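*Last updated 20/04/2020*

So you want to comment on a zoning amendment. Maybe a yellow card showed up in your mailbox, printed in a type size normally kept for the backs of aspirin bottles. Maybe a neighbor told you they're putting "something" on the old feed store lot. Either way, you have a right to be heard by the Jerlow Township planning commission, and this page walks you through using it without losing a whole month of evenings.

I've sent in comments on nine of these now. Two of them changed something. In this line of work that's a hot streak.

## Step 1: Find out what is being proposed

The card will give you a case number and a sentence nobody would say out loud, along the lines of "text and map amendment to the Corridor Overlay District, Kun Road segment." Write down the case number. Everything at the township office is filed by it, and if you ask for "the apartments thing" you will be handed a different apartments thing.

Then look up two documents:

- the **staff report**, which the planning office posts before the hearing
- the **redline**, which is the existing ordinance with the changes struck out or underlined

The staff report for the Kun Road overlay ran to 773 pages with attachments. Don't read it all. Read the summary, the findings and the recommended conditions, then search the rest for your street name. The traffic study is always an appendix, and the appendix is always scanned sideways.
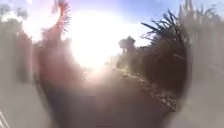 If the redline isn't posted, call and ask for it. The front counter at the township building is patient and quick, and they would much prefer to email you a file than have you come to the hearing angry about a draft from last October. Ask for the date of the current version while you have them on the phone.

## Step 2: Figure out whether it's legislative or a permit

This is the part people skip, and it's the part that decides whether your comment does any good.

A **rezoning or text amendment** is legislative. The commission makes a recommendation and the township board votes. You can talk about what the area should become, whether it matches the comprehensive plan, and what the new rule would allow in general.

A **special use permit or site plan** is decided against a list of standards already in the ordinance. If the applicant meets them, the commission has very little room to say no, however moving you are on the subject of your morning view. Find the list, pick the standard you think isn't met, and quote its section number.

Jamen Commons, the townhouse project by the creek, was a site plan. The hearing went past eleven at night, and nearly everyone who spoke argued that the land shouldn't be zoned for townhouses. It had been zoned for townhouses for years.

## Step 3: Check whether you count as "adjacent"

In Jerlow, mailed notice goes to owners within 500 feet of the property line. You don't need to be inside that circle to comment. Renters can comment too, and so can people who only drive through and have feelings about it.

Being inside the circle does matter if you want to file a formal protest petition. That's a separate form with its own deadline and a signature requirement, so ask for it by name. A stack of signatures on notebook paper is a fine gesture, and it will be filed as correspondence.

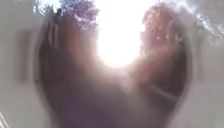 One more thing on distance: it's measured from the lot line, so a long skinny parcel can put you in range even when the building itself would be half a mile off. The county's parcel viewer, Zorach, has a buffer tool that draws the circle for you. It's under "Analysis," two menus deeper than you'd like. Save your work before you click it – the viewer has a habit of forgetting who you are.

## Step 4: Write the comment

Keep it to one page. Commissioners get the packet a few days ahead, and it's already thick enough to prop a door.

1. **Put the case number on the first line.** Then your name and street address. Comments with no address go in the file but tend to be treated like weather.
2. **Say what you want in one sentence.** "Please recommend denial," "please recommend approval," or "please add a condition that…" The third kind gets the best results by a mile. A commissioner can put a condition straight into a motion.
3. **Give two reasons, three at most.** Tie each one to a section of the ordinance or a page of the comprehensive plan. My most successful comment asked for a sidewalk to be extended to the corner, and it cited one table and one map.
4. **Leave out property values.** Everybody brings them up. Unless you have an appraisal in hand, your paragraph will blend in with all the others.
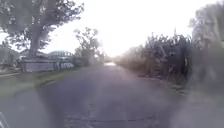

## Step 5: Get it in on time

Written comments are due at noon, two business days before the hearing. Noon means noon. I once hit send at 12:04 and my letter was "received and placed on file," which is a lovely phrase for a drawer.

Email is fine. Attach a PDF, and keep the confirmation. If you don't get one by the end of the day, call. Large attachments bounce off the township's mail server without a word to either party, and photos straight from a phone are usually what does it.

## Step 6: Speak, if you can stand it

Sign the sheet by the door before the meeting is called to order. You get 2 minutes. There's a light on the podium that goes yellow with thirty seconds left, and it feels a lot like being pulled over.

Don't read your letter aloud, as they already have it. Say your name, your street and your one sentence, then give the strongest reason and sit down. If somebody before you made your point, say you agree with them and skip to whatever they missed. The chair will love you for it.

Questions go to the chair, not to the applicant. The applicant may answer or may look thoughtfully at a binder.

## Step 7: Follow it to the board

The planning commission only recommends on amendments. The board votes later, often at the next month's meeting, and it can ignore the recommendation completely. The Kun Road file had 1,784 comments in it by the time the board took it up, and there were four people in the chairs that night, counting me and a man who had come about a culvert.

Send your comment again, addressed to the board this time, with the first line updated to mention the commission's vote. Copying and pasting is allowed and, as far as I can tell, traditional.

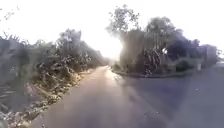 *Pavement, low sun and a fork in the road.*

If the vote goes your way, ask for a copy of the signed resolution and check that your condition made it into the final text. Mine was missing once. It took a phone call and a corrected page to put it back, and the sidewalk now goes all the way to the corner.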